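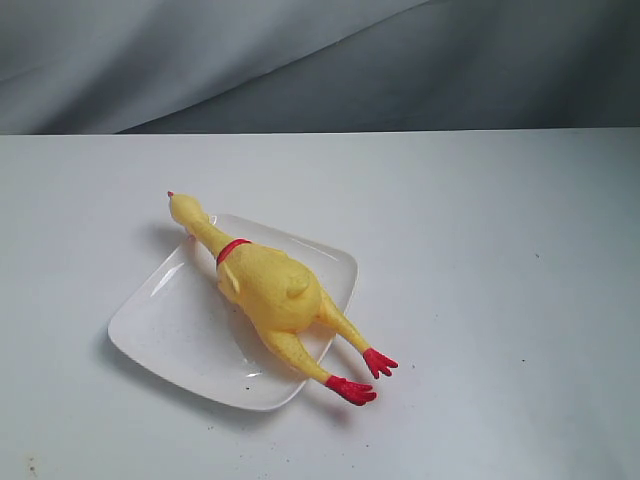 ## Potluck news, and a few other kitchen things

Quick one this month, writing this between pickups. Sorry for the typos in advance.

The winter potluck is on. Hall is ours from four, doors open to everybody at five. If you're cooking on site please come at four and not at quarter to five like last time – there are only two ovens and one of them runs hot on the left side. Turn your trays halfway. Lai-ching Hung has the key and will be there early to get the big urn going, it takes forever.

Sign-up sheet is on the board by the coats. So far we have a LOT of noodles. Noodles are great, but we could use vegetables, something for the kids who won't eat anything with sauce on it, and a couple of desserts that aren't brownies. Jui-lin Chang is doing her braised chicken again and has asked for a second pair of hands with the chopping, mostly scallions and ginger. Find her after practice or leave a note in the folder.

**Labels.** Please please label your dish. Name of dish, your name, and whether it has nuts, egg, shellfish, sesame, dairy. Cards and markers will be on the table by the door. Last August we had three unlabeled casseroles and had to guess, and two families just skipped them all, which was a shame becuase one of them was really good. (Whose was the one with the corn? Somebody wants the recipe.)

**Plates.** We're going with real plates this time. The hall has some but not enough, so if you can bring four or five of your own, do. Plain is fine, chipped is fine. Masking tape on the bottom with your last name or they will end up in the hall cupboard until the end of time. Washing up afterward – many hands, short job. Bring a dish towel too, the ones at the hall don't dry anything.

**Serving spoons.** Same story. Bring one for your dish and tape it.

**Rice.** So-ying Leung is bringing two cookers, Yung-ching Chou is bringing one. That's plenty. No more rice.

**Keeping things hot.** Extension cords are limited and we tripped the breaker twice last year by plugging four slow cookers into the same wall. One on each side of the room, one in the kitchen, and anything else goes in the oven on low. If yours is a big one, tell Lai-ching before the day so she can work out where it goes.

**Leftovers.** Bring containers. Anything nobody claims goes to the fridge at Bright, they've said yes again, but it has to be labeled and it has to be there before eight. Tsung-han Chow has offered to drive. Thank you Tsung-han. He has room for one passenger and probably six trays.

**Money.** Hall rent is up a bit. We paid $327 for the year's cleaning and the rest comes out of the jar. Suggested five dollars a family, kids free, and if it's a tight month just come and eat. Jar will be by the urn.

Now the recipe swap. We have 16 recipes in for the booklet, which is a good start but not a booklet. Handwritten is fine, photo of a card is fine, a scrap with "cook till done" is fine as long as we can call you and ask what that means. Want especially: soups, pickles, anything your grandmother made, anything you make when there's no food in the house. Deadline is the end of the month and I'll be chasing people. You know who you are.

Also still looking for:

- a big stock pot to borrow, with lid
- folding chairs, any number
- someone who can fix the wobbly table, the long one
- the blue cooler that left with somebody in August and hasn't been seen since

No cooking class next week, the kitchen is getting its new faucet. Back to normal after that, dumplings first, then the bread we didn't get to before the holidays. Bring an apron and a rolling pin if you own one.

That's all I've got. Gotta run – if I forgot your thing, write it on the board and it'll go in next time.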